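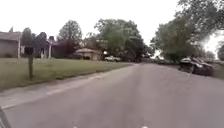
Photo: Tullio Vitale / Dollell

I've been staring at streets like this for weeks now, and I've started to see them the way the planner does, which is a bit worrying! A wide grey road, a low kerb, a bend to the right under the trees. You or I would just potter along it. The software has to decide where the road even goes, and there's no painted line down the middle to lean on.

Tullio Vitale writes the path planner at Dollell, and he let me sit next to him for a day in November while he fought with it. The planner is called Brisorell (don't ask, he wouldn't tell me). It draws 246 possible paths, scores the lot and throws nearly all of them away.

Bends are where it gets fussy. Parked cars hide the kerb, shade muddles the road surface, and the old version would simply stop and sulk. Tullio's fix was to let it guess the hidden kerb from the last bit it trusted, then slow down until it sees more.

He replayed 300 bends for me after lunch. The old code gave up on far too many, the new one got through 226, and he was already grumbling over the rest when I went for my train.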